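Let People Sleep on Your Floor

I want more houseguests, and I want you to have more of them too.
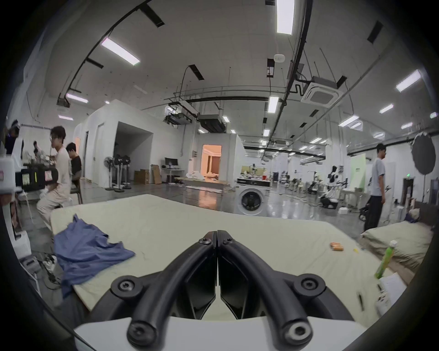 The hotel has won, and I'm sad about it

When I was growing up in Urnum, people stayed over all the time. Cousins came for a wedding and were still in the living room the next Wednesday-ish, eating cereal. A friend of my mother's would drive up with her kids and we would drag every mattress in the house into one room and all the children would sleep there in a heap, if you can call it sleeping. I must have stepped over sleeping adults on my way to the bathroom hundreds of times before I was ten. It seemed as normal as weather.

Now I'm 52 and when people I love come to town, they book a room near the highway. They tell me about it proudly, as a favor to me. "We don't want to be any trouble." Then they drive over for dinner, and at nine-thirty somebody looks at a phone and they drive away again, and I stand in the kitchen feeling as if the evening got its plug pulled.

I get why. Hotels are comfortable, people have bad backs, and a lot of apartments are tiny. But I think plenty of us have talked ourselves into believing that a guest needs a guest room, and since we don't have a guest room we can't have a guest. A mattress on the floor is a bed! It was a bed for most of the people I'm descended from. All you need beyond that is a pillow and somewhere to put your glasses.

What happens after eleven

My whole case really rests on the late part of the evening, and then on breakfast.

A dinner party has a shape everybody knows. You arrive, you say how great the place looks, you get through jobs and kids and whatever you've been watching. It's lovely, and I'm not knocking it. But the whole thing is pointed at the front door. Around dessert you can feel people start to aim for it.

Take the door away and the talk goes somewhere else. The dishes get done slowly and badly. Somebody sits on the counter. Teeth are brushed, good nights are said, and then there's a second conversation in the hallway in pajamas, and that one is nearly always better than the first. I learned that my oldest friend was thinking of leaving her job during one of those, with a toothbrush still in her hand. We'd had four hours of dinner before that and she hadn't said a word about it.

And then morning! You see people before they've put themselves together. You find out who talks before coffee and who has to be left alone with a mug. I've known people for 23 years and only found out last fall how they like their eggs.

The state of the house

Whenever I go on about this, and I do go on, people tell me their place isn't nice enough. The spare room is full of junk. The shower does something strange. There's stuff everywhere and the sheets don't match.

My sheets don't match either. One set has a hole in it the size of a plum and I put that end at the feet. I used to do a frantic two-day clean before anyone came, and by the time they rang the bell I was worn out and a little mad at them for existing. These days I clean the toilet, find a towel, and make sure there's bread. Everything else stays as it is. My guests have seemed happier, I think because they can relax into the mess and leave their own bags open on the floor without worrying they're spoiling something.

The best stay I ever had was in Lornberg, one November, in an apartment so cold we all kept our coats on for supper. I slept on sofa cushions that drifted apart in the night, so that by three in the morning my hips were on the floorboards. The heat came on at six with a noise like someone dropping silverware down the stairs. I had a wonderful time. We stayed up playing a card game whose rules I still don't understand, and next day we walked down to Chantharasri for noodle soup and sat there until they started putting the chairs up. I've been in some pretty fancy hotels since, a couple of them on somebody else's money, and I couldn't tell you what color a single one of the carpets was.

Being a guest takes practice too

I'll admit that some of us have gotten rusty at the other side of it. I was a terrible guest for years. I apologized for everything. I asked permission to open the fridge, then asked where the glasses were, then asked if it was okay to use that glass. It's exhausting to have someone like that in the house, far more than having someone who just helps herself.

A good guest goes out for a while in the afternoon. She strips the bed on the last day, or asks once and then believes the answer. She brings something edible. And she says when she's leaving before she gets there, and sticks to it. I feel strongly about that one, after a certain visit in Rovard that was meant to be a weekend and ran to nine days. (I was the guest. I'm still embarrassed, and they still send me a card every year, so maybe it went over better than I think.)

Hosts have a job here as well, and it's mainly to say things out loud. Tell people what time you go to bed. Tell them the dog will come in. If you need an hour alone after work, say so and shut the door, and nobody with any sense will mind. A lot of the dread about houseguests comes from everyone guessing what everyone else wants, and you can clear up most of it in two minutes at the kitchen table.

Who it doesn't suit

Some people truly can't do this. If you're sick, or you've got a newborn who has finally started sleeping, or home is the only place all week where you don't have to be "on," then protect it. Some visitors can't manage a floor, and they should get your bed or a proper room someplace, no argument. And there are relatives who are best enjoyed in two-hour helpings. I have a few. I'm sure I'm that relative for somebody.

But if you're just a bit shy about the sagging mattress and the weird shower, please try it once this winter. Pick an easy person, someone who laughs a lot and doesn't need a schedule. When they say they'll find a place to stay, tell them they've got one. Buy extra bread, and more coffee than you think you need, because they will drink all of it.

I've got two people coming next weekend and I still haven't found the second pillow.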